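A visit to the data rooms at Danero

Posted 2 November 2025

In March I wrote to Danero to ask if a small group from our evening course could see how they collect examples for their learning system. The answer was friendly but slow, and so it was autumn when we finally stood at their door. Perihan Bayram met us there and gave each of us a paper badge. The building was before a school for tailors, and the stairs are very steep.

First we had a short talk with coffee. Danero does not write rules for each movement. People do a small task with their own hands many times, and the system, which they call Abera, learns from these recordings. For one task they want 415 good examples before they start to train. I had expected a much bigger number, but Ms Bayram said that a clean example is worth more to them than many careless ones.

The cup table

Then we went to the room where the work is done. There are black curtains and a carpet, and the table is quite plain. The person holds one gripper in each hand, with a cable going from each, and handles the paper cups only with the black jaws. The stacks stand upside down in a double holder. We were asked to stay behind a line and not to speak during a recording – this was hard for some of us.

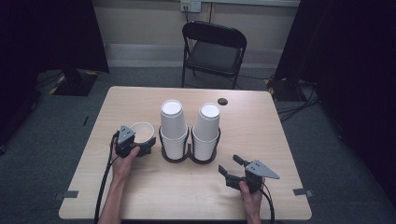

Questions and answers

Ruwan Ekanayake, who plans the tasks, took our questions after. Somebody asked if mistakes are thrown away. He said no, a dropped cup can stay in the set if the person picks it up again in a calm way, but it gets its own label. A session is 50 minutes and then there is a break. He does not allow more than 4 sessions in one day, as tired hands make jerky movements.

I asked how they choose the tasks. He told us that cups came early because they are light and cheap, and they bend when you press too much. Towels are next on his list.

How to get there

Take bus 28 to Flidberg and walk up the hill for about ten minutes. Visits are free, but you must write to them well before.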